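Oltermont Community Help > Work and Pay

Robot arm starting on our kitting benches, what happens to our jobs?

Posted August 2020 by findale_packer

I work at a warehouse in Findale that packs play sets and kitchen sets for a few retailers. There are 67 of us on the floor across two shifts. Most of the work is kitting, so you stand at a bench, pick the loose pieces out of totes, put them in the tray or in the pan that goes with the set, and send it down the line. I have done it for six years and my wrists know it.

Management told us at the start of shift that a robot arm from a company called Tedell is being trained on the small-item work. They have it going at one bench now. It picks up pieces of play food and the training is to get it to put them in the right spot. They said no job losses "at this stage" and that some of us will be asked to work alongside it from September. There was one sheet of paper handed out and it was mostly about not leaning over the yellow line.
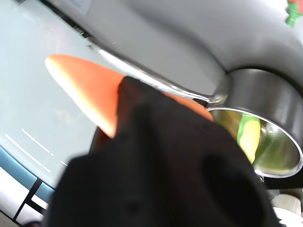
Poon Street Dave was on the same sort of floor when the arms came in and says the hours went before the jobs did. He reckons nobody was let go, but the casuals stopped getting called for the short shifts and the overtime dried up, and by the time people noticed it had been going on for months.

That is more or less what I am worried about. A fair few on our shift count on the overtime. What I want to know is:

Do they have to talk to us before they change what the job is? Can they move me to minding the machine on the same rate? And is it a bad idea to be one of the people who helps train it? Some on my shift say you would be teaching it to take your place. Others say those will be the only ones kept on.

We don't have a delegate at the moment. The last one left and it wasn't filled.

3 replies

benchfour

Get your current duties in writing before September. If you have a position description, find it. If you don't, write down what you do on a normal shift, date it and email it to yourself.

As for having to talk to you, it depends what you are employed under. A lot of agreements and awards have a section on consultation about major change, and new machinery that changes hours or duties is the kind of thing it is meant for. Look for the word "consultation" in the contents page. It normally means they have to tell you what is planned, give you a chance to respond and consider what you say. It doesn't mean they need your permission. One sheet of paper about the yellow line would not look like much consultation to me, but they may say nothing has been decided yet, so ask them in writing whether it has.

On the rate, compare the classifications. Ours had a separate level for operating automated equipment and it paid more than packing. People were doing the higher work for a good while before someone read it. Ask which level the new role sits at, and whether you can go back to the bench if it doesn't suit you.

And fill the delegate spot. It will be harder to do once everyone is arguing over who gets what shift.

tray_and_lid

i wouldnt stress. they brought one in at my brother in laws work and it was slower than the blokes and it dropped stuff all day. its in the corner now. take the training its easier on your back than standing there packing

Oltermont Night Shift

I put my hand up to work with ours, so I can tell you what the day is like. You reset the pieces, you watch it try, you clear the jams and you write up what went wrong. It is lighter on the wrists and harder on the head. The part I didn't expect was how little you talk to anyone. On the benches there were four of us facing each other. Now I have one machine and a screen.

We do around 400 resets a shift. Ask whether there is a target and whether it gets used in your review, as ours was brought in later and people were not happy. Also ask about rotation. We got it changed so you go back to the benches every second week, and that fixed most of the complaints.

I don't think helping train it put me first in line to go or to stay. Two who did it were kept and one moved on for his own reasons. The overtime did drop, so if you rely on it I would plan for less.

This thread has been viewed 1087 times.

We use cookies to remember your login and to see which pages are read. By staying on this site you agree to our use of cookies. Change settings

Related threads

Can my roster be changed with two days' notice?
Sore wrists from packing, who do I report it to?
How to nominate a workplace delegate
Casual for 40 weeks, can I ask to go permanent?
Findale bus times for early shift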